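4.2 Gripper comparison in the divided bin

The tabletop trials in Section 4.1 favored the Notura parallel gripper in nearly every object class, and we expected the same order to hold in the bin. It did not. This section covers the bin trials and what we changed between them.

Both grippers were mounted on the same arm and driven by the same Ornska controller, with identical limits on approach speed. The Notura has two flat pads that close along a straight line. The Nimau gripper uses jointed metal fingers that fold inward as they close, so a fingertip can slide under an object before the grip tightens. Its drawback is bulk. The linkage takes up room above the fingers, and the cables have to be carried past the wrist with enough slack for a full turn of the last joint.

The object set was the same 17 items used on the tabletop. It mixes toys and hand tools, and we chose it for variety in shape more than for weight. For each trial, several items were placed in the main compartment by hand and the arm was told to remove them one at a time. An attempt was scored as a success if the item was lifted clear of the rim and held until the arm reached the drop position. Items that came out together were scored as a failure, even if the intended item was one of them.

We ran 207 attempts with each gripper. The Notura did well when items lay apart in the middle of the floor, and poorly once they were pushed against a wall. Its pads are wide, and the planner often found no approach that kept both of them clear of the side. The Nimau could usually work closer in, though it had a fault of its own – the back of the upper finger would touch the sloping panel and the force limit would stop the arm before contact with the object. Raising the limit to 40 N removed most of these stops. We did not go higher, as the bin itself began to shift under load.

Movement of the bin turned out to matter more than we had planned for. In the first set of trials it was held only by tape under the base, and by the end of a session it had often rotated enough to spoil the calibration. Anatole Jacquet suggested clamping it at both sides, and all of the attempts reported in this section were made with the clamps in place. Tape on the table was kept as a reference for checking the setup at the start of each day.

Long items were the hardest for both grippers. The trowel and the stapler were picked most reliably across their narrow parts, but the grasp planner tended to prefer the widest visible surface, which for the trowel is the blade. The blade is curved and glossy, and pads slid off it. Restricting the wrist to turns of 90 degrees or less from its home angle made this worse, so the restriction was dropped for the Nimau after the pilot runs. We kept it for the Notura, where a larger turn pulled on the hose fittings.

Clutter against the left wall was a separate problem. When several items rest on each other there, removing one tends to drag the next. Figure 6 shows a bin in this state, with the trowel, the stapler and a toy dinosaur grouped on the left while the gripper is down beside a small spotted item near the right-hand side. Under our selection rule the planner goes first to items with free space around them, so the group on the left is left for later attempts. This rule raises the success rate early in a trial and lowers it toward the end. Rates are therefore given by attempt order in Table 3 as well as in total.

Figure 6. Bin trial with the jointed-finger gripper. The bin is clamped at both sides; the sloping panel behind the objects is heavily scratched along its lower edge.

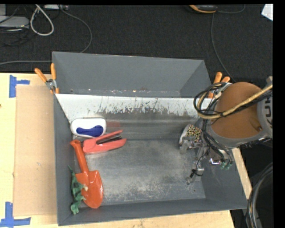

The order effect was present with both grippers, but it was stronger with the Notura, which often had no valid approach left once the open floor had been cleared.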